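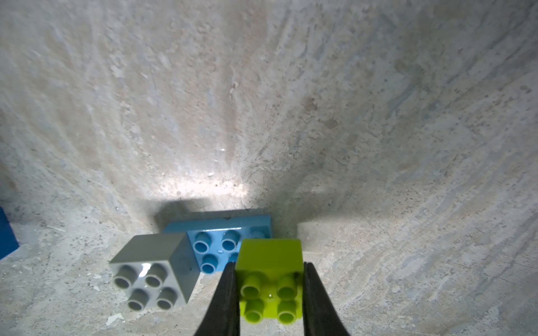 Figure 2. A lime-green 2x2 brick, with a gray 2x2 brick to its left.

4.2 What people call the greens

I went into this part of the study thinking green would be the easy one. We had 36 people in Prerkamley, all of them grown-ups who had lived in town most of their lives, and each of them sat down with me or with Ataahua Stubbs and told us what they'd call the colors of ordinary stuff (mugs, raincoats, paint cards, the doors on their own street). Blue went quickly. Red went even more quickly. Green took forever, and I loved it!

The trouble starts at the yellow end. A bright yellowish green like the one in Figure 2 is "lime" to plenty of people, but our older speakers mostly reached for "apple," and two of them said "tennis ball" and wouldn't budge. Manaia Sutcliffe had warned me this would happen. Her earlier interviews in Semeniuk are full of food words for anything between yellow and green, and she thinks people pick the food they grew up eating. I'm not sold on that yet. Limes were hardly a treat in Prerkamley when our oldest speakers were kids, I'll give her that, but the same speakers say "avocado" with no trouble at all, and they can't have grown up on those either.

Then there's the question of whether the name sticks. We went back to everybody in April and asked again, same list, same order, and the food words moved around much more than the plain ones did. Someone who said "green" the first time nearly always said "green" again. Someone who said "pear" might come back with "lime" or "pistachio," and one man gave us a long, happy speech on the difference between the inside and the outside of a kiwi. I coded him as "kiwi, unspecified."

4.3 Colors in company

Up to here I've been treating each color as if it sat by itself, and real colors hardly ever do. They turn up on curtains and wrapping paper and bus seats, next to other colors, and the names shift when they do.

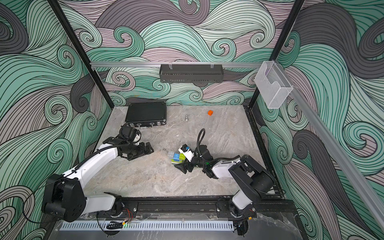
Figure 3. Walls with a swirling wave pattern in mint green, charcoal gray and pale mauve, outlined in thin black lines.

Pale colors shift the most. Take a soft green and a soft purple in one pattern, as in Figure 3. People talking about pairs like that tended to name one of them with care and let the other slide, so we'd get "mint and a sort of purple," or "mauve and the green bits." Very few gave both a fancy name. Gray got the worst deal of all. It was "the dark" or "the background," even from speakers who had happily told us "charcoal" or "slate" when the same gray came up alone.

Ataahua reads this as plain old saving of effort: one good word is enough to tell your listener which curtains you mean. I think she's right for the grays. For the greens I'd like to see what happens when the listener can't see the pattern, and the Semeniuk tapes may already have that in them, in the phone interviews that Manaia left out of her first write-up.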